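Chapter 7
Evaluating a Packaged Simulation Kit: The Teltwood Tabletop Set

Benedetta Cocco and Hoi-yan Yeh
November 2025

A packaged simulation kit is sold as a single product but consists of several parts that must be judged separately: the arm model, the object library, the task definitions, and the scoring tool. This chapter applies the method of Chapter 6 to one such kit, the Teltwood Tabletop Set, supplied by Janevski under a yearly license. The set contains 14 tasks. Board games make up one group, and chess is the task used throughout this chapter.

Chess pieces suit this purpose. They are small relative to the arm, they stand close together, and an error in placement is easy to measure against the squares. The buyer should confirm three things before any trial is run: that the arm can reach every square, that the gripper can close on a piece without touching its neighbors, and that the pieces rest on the board without drift.

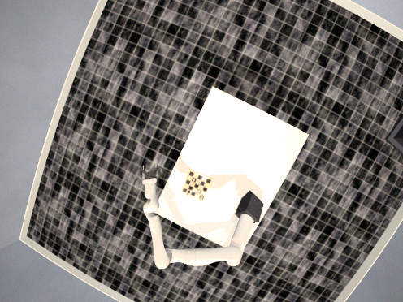
Reach is tested first. The arm is sent to a point above each corner of the board and the joint angles are recorded. A task fails the reach test if any joint comes within 7 degrees of its limit, even when the target point is met. Drift is tested next, with the arm held still for 30 seconds of simulated time - the supplier's own test stops sooner and should not be relied on.

Grasping takes up the rest of the chapter. Section 7.2 covers contact settings, Section 7.3 the choice of camera view, and Section 7.4 the scoring tool, which in its default form counts a tipped piece as placed. License terms and support are left to Section 7.5.

Related chapters
Chapter 6: A Method for Comparing Kits
Chapter 8: The Stultov Gripper Library
Chapter 9: Hosted Simulation from Plustholm
Appendix B: Blank Test Sheets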